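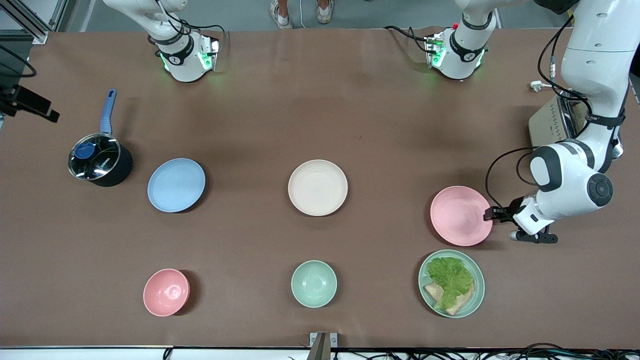
Page 2 of 16

kustent_bench
Ok so day two of the sandwich task. Left arm grabs the pink plate by the rim, fine in teleop, but when I play the policy back it comes in too low and bumps the table. 70 demos so far. Same operator for all of them. More demos or fix something first??

mitofan
fix something first. rim grasps are all wrist angle. if your operator comes in a bit different every time the policy just averages it and you get mush

oldleadscrew
Disagree. 70 is nothing for two arms. We didn't see a decent plate pick until 247 and we changed zero about how we drove it. Just keep going

mitofan
247 of bad demos is still bad demos

oldleadscrew
They weren't bad, they were varied. Differnt thing

plonon_user
What are you driving with? We had the Plonon leader arms in February and the left one had slop in the wrist. Felt ok in the hand, follower was off by enough to miss a rim every time. Check that before you record anything else

kustent_bench
Leader arms yes, Asante ones. No slop I can feel but I'll put a dial on it tonight

tapedown
side question, why is the bread plate right under the pink one. Your gripper has to pass pretty close to the lettuce if you bring the pink plate toward the front. I'd spread things out for the first batch, then tighten up later

kustent_bench
On purpose, want it to learn crowded from the start. Saucepan with the lid stays on the left the whole time, only there as clutter for now

tapedown
hm. I'd still start easy. your call

mitofan
also do you pause before closing the gripper? Don't. Operators stop to check the camera view and the policy learns to stop and just sits there forever

kustent_bench
...yes we pause. Every time. Ugh

oldleadscrew
Ok that one I agree with. Cut the pauses out in post, don't throw the demos away

mitofan
or rerecord, 70 is an afternoon

oldleadscrew
An afternoon for you maybe. Trim first, retrain, then see

kustent_bench
Trimming now - will post the playback when its done. If it still hits the table I'll rerecord with a steeper wrist

plonon_user
check the slop first!!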